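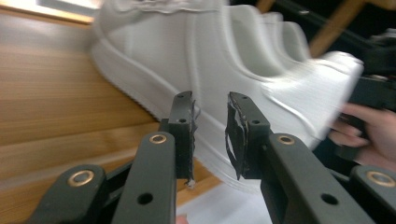
Visit to the Burance Footwear Sorting Hall

In March, members of the Premik study group were received at the Burance hall, where used and returned shoes are prepared for resale. The visit began at 9:30 a.m. and was led by Zodwa Pretorius, who has managed the hall for six years.

White sneakers received most of the group's attention. Plain white leather shows scuffs readily, and the fine grooves along the edge of a thick sole hold dirt that a cloth will not reach. Perforated panels and raised stitching are brushed by hand. Ms. Pretorius asked visitors to handle the shoes by the sole — fingerprints on the upper mean a second cleaning.

The hall received 1,960 pairs in the month before our visit. Of these, 474 were set aside for new laces or insoles, and 47 were sent for recycling. Pairs are matched by size label and sole wear, then shelved with the toes facing out.

Kosmas Zacharopoulos presented the packing area after the break. Each pair is wrapped in tissue, heel to toe, and boxed with a card stating its condition. Several members asked about the grading of worn heels, and the written guide has been requested for our library. The next visit will be to the Mofokeng repair shop.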